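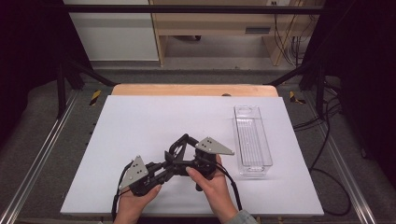

Teaching by hand

Last updated: 18/09/2019

The gripper weighs less than a bag of sugar, and by mid-morning Samira Karam's wrists know the difference. She works at a white-topped table in a small room at Talberg, opening and closing a pair of fingers on whatever the day's list tells her to pick up. Each go is recorded. When she has finished one she puts everything back, shifts it slightly, and starts again.

The recordings are examples. A learning system will be trained on them, and if there are enough of them, and they vary enough, a robot arm should be able to do the same job with the same sort of fingers. The project is called Munska. It is run by Laurier Hawthorne, who spent eight years writing handling programs for packing lines and got tired of doing it one product at a time.

"You'd write it all out, every angle, and then the customer would change the box," he says. "I'd sooner show the machine what I mean."

Showing it takes a long time. The list for January had 27 tasks on it, most of them some form of lifting a thing, turning it, or passing it from one place to another. Phone cases were added later. Hawthorne wanted something thin that could be held by its edges and had openings in the back.

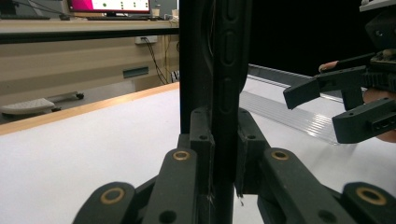

Karam says the hardest part is slowing down. People pick things up without thinking, and they make small corrections that they couldn't describe afterwards. With the gripper she has to let those corrections happen at a speed the recording can make use of. New starters rush. They also tend to do every attempt in the same way, and that makes for poor material.

Oduor Waweru checks what comes in. He sits with the recordings in the afternoon and marks each one as kept, doubtful or thrown out. Last week's total was 413 kept. A fumbled grasp isn't thrown out if the person recovers from it, and he would like more of those. What he rejects are the ones where somebody stopped halfway to talk, or where the fingers closed before they reached the object.

"A clean run tells you what to do when it's going well," he says. "I need to know what you do when it slips."

He and Karam disagree about how far the objects should be moved between attempts. She shifts them by a hand's width. He would double that. For now the written instructions say "a clear change of position", and both of them think the wording supports their side. 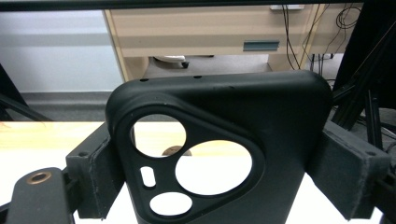
Sessions are limited to 12 minutes before a break, a rule that Darcy Doucette brought in after looking at when the doubtful ones were recorded. Most came late in a long stretch. Doucette also keeps the object list, and has begun to drop items that are too easy. Plain cardboard boxes went first.

Whether any of this will carry over to other places is an open matter. A system trained at one table may do badly at another with a different height or different light. Hawthorne plans to send a second set of grippers to Lachance, where Colette Tessier will run the same list with her own people. Her results will be kept apart to begin with, so that the two sets can be compared before they are mixed.

Karam has asked for softer grips on the next set. She has also asked for a chair.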